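Chapter 6
Faults in Handling Soft Goods

A rigid part that slips usually falls, and the controller notices. Cloth behaves differently. It can stay in one finger pad, catch on a bracket, or be held at both ends by arms that are following different plans. This chapter deals with faults of that type in two-armed machines doing household work, and with the injuries and damage that follow when a fault is cleared badly.
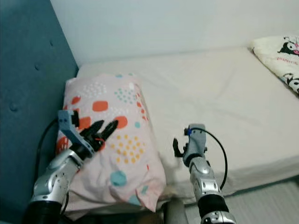
By Bořivoj Holub

6.1 The Worov incident

The example used through most of this chapter comes from the test flat at Worov, where a two-armed Kulon machine was being run on bedmaking tasks. In February the machine stopped part way through straightening a pillow. The left gripper had closed on the fabric. The right gripper had been told to close, had not reached position, and was still marked as holding in the task program. The left arm then pulled against a grip that did not exist.

The controller logged code 602, position not reached, and 200 milliseconds later code 202, unexpected load. The second code triggered the protective stop. The operator saw only the second, as the panel displayed the most recent fault and nothing else. He treated it as a snag, reset the machine and started again. It stopped at the same step. On the third attempt he reached in to free the cloth with the arms still energised, and the right gripper closed on his finger.

The force limit on that gripper was set at 30 newtons. The operator was bruised and went back to work the next day. The cause was traced to a cable on the right arm with a damaged conductor near the gripper. It lost signal when the wrist was raised and recovered when the wrist came down, so every bench check passed.

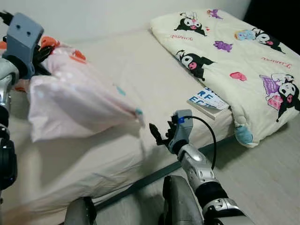 Bořivoj Holub

6.2 Reading a fault while the cloth is still held

After a protective stop, one gripper may be closed and the other open. With one corner of a pillowcase clutched and lifted and the rest lying over the mattress, the fabric hides part of the work. Check each gripper separately, by eye, and compare it with the state shown on the panel. Write down any difference before pressing reset. Jireš controllers clear the gripper state on reset, and the record cannot be recovered afterwards.

Do not pull the cloth free.
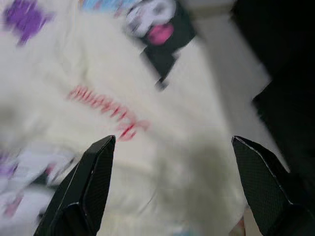

Wrist cameras are of limited help at this stage if the only image saved was taken while the arm or the cloth was moving. Blur removes the fabric edges that a grasp detector depends on, and a printed pattern can be mistaken for a fold. The Plokora logging package stores the last image before the stop and a second one after motion has ended. Use the second for diagnosis. The first is still worth keeping, as it shows what the detector was working from.

6.3 Hands near the gripper 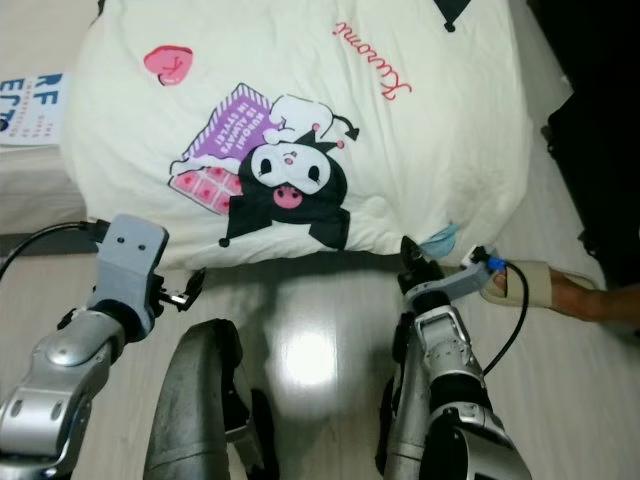

Isolation comes before any contact with the arm, its cables or its connectors. On the Kulon this means pressing the emergency stop, turning the key switch to off and waiting for the drive light to go out. The protective stop alone is not isolation, and a reset from a second panel will release it. The positions to think about are ordinary ones: a person's fingertips reaching in toward the blue connector on the right gripper, with the black jaws beside it at the edge of the pillow. Anyone working that close should be carrying the key.

Svatopluk Charvát's revised procedure for Worov, reproduced in Section 6.4, adds a cable flex test at full wrist height. It also changes the panel so that the first fault in a sequence stays on the display until someone acknowledges it.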